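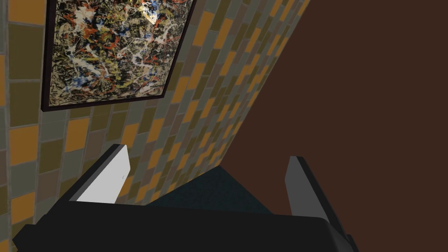 Home Posts Replies Media Likes

The Parri hustings: a thread

Tegwen Ifans @ the back row, Sat 9 November

1/ Just home from the Parri ward by-election hustings and I'm buzzing, so you're getting a thread. Go and put the kettle on. I have been to a lot of these in cold halls and this was the best by a mile!

2/ All 4 candidates turned up. That never happens. Last time we had two of them and a letter of apology read out in a very flat voice.

3/ Eluned Kemeys was in the chair and she was brilliant. She had a little brass bell, and if you went over your time she rang it until you stopped. Lorcan Hanrahan got through half a sentence about "the wider fiscal picture" and ding ding ding. Sit down, Lorcan.

4/ First question was the bus. Of course it was the bus. The council wants to drop the evening service out to Kullent and there's a petition with 600 names on it (mine included, so factor that in).

5/ Llinos Morris said she'd vote against the cut whatever her group told her. Out loud, with her own group leader sitting in the second row with his coat on. I wanted to cheer. I think I did a bit.

6/ Hanrahan said he'd "look at all options". A woman near the front asked him to name one. Long pause. He came back with a shared taxi scheme, and fair play, once he got going on it he had more detail than I expected. Who pays for it we didn't get to. Bell.

7/ Tegwen Cadwaladr (no relation, there are just a lot of Tegwens) is standing as an independent and she was the surprise of the night for me. She'd read the whole budget paper including the appendices, and she kept giving page numbers. I love a page number.

8/ She's the only one who brought up the Dotow playing fields without being asked. The lease runs out in February and there's nothing on the agenda about it yet. If your kids play football there, please write to your councillor now, this week, don't wait for the leaflet.

9/ The fourth candidate was very nervous and spoke mostly about dog mess. But it got the biggest round of applause of the evening, so maybe the rest of them should take note.

10/ Best exchange: a lad who can't have been more than sixteen asked why the meetings start at 2 in the afternoon when anyone with a job or a school can't go. Morris and Hanrahan both started saying yes at the same time, then looked horrified to be agreeing.

11/ Cadwaladr wants them moved to 8 in the evening and filmed. Morris would go for the evening but isn't sure about the filming. I'd take either. I've watched planning meetings from the public seats with only the radiator for company and it's no way to run a town.

12/ What I'd have liked more of: housing. It got one question right at the end, when people were already stacking chairs, and all the answers were "yes, more of it, somewhere else".

13/ Still, a full room on a wet Saturday for a council by-election! People standing along the wall! Whoever you're voting for, that cheered me right up.

14/ Somebody's asked if I'm going to say who I'm backing. I came in leaning one way and I've gone home leaning another, and I'm going to read the leaflets properly before I open my mouth.

15/ Forgot to say, if you've lost a green umbrella it's behind the tea hatch. Eluned has the key.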